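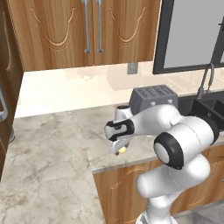 Opening slide, leave it up for the first part. My subject today is what we write down before an arm is allowed to close its fingers on anything, even in simulation. At Flalo we used to skip that step for simulated kitchens, and it cost us most of May. So start with the yellow object under the gripper. Before that grasp counts, our sheet wants four entries: what the target is, how far the fingers may open, which way the arm comes in, and what else it could hit. The toaster right behind the arm goes in the last entry, and so does the faucet.

Rule one. Fixed objects get a keep-out zone, and the zone is set before the first run. No changing it halfway through a batch. If you have to change it, throw the batch out and start over. We threw out 900 runs that way. (Pause here, people usually ask about it.)

Rule two. Same speed limit in simulation as on the real arm. Hubert Trummer's group at Brunner argued for a faster limit to save computer time. We tried it on the Rindura project and went back - 14 of the 19 tasks had to be tuned again for hardware.

Rule three. A contact is a contact. If the elbow brushes a cabinet and the grasp still works, log it as a failure. The Serkcombe team logs it as a warning. I don't agree, but at least they log it.

Rule four. Whoever writes the task does not sign off on it. Small teams can swap with another group. It takes 15 minutes per task once people know the sheet.

Next slide is the sheet itself. Read the top two lines out loud, skip the rest, and say the blank copy is in the handout. Then questions.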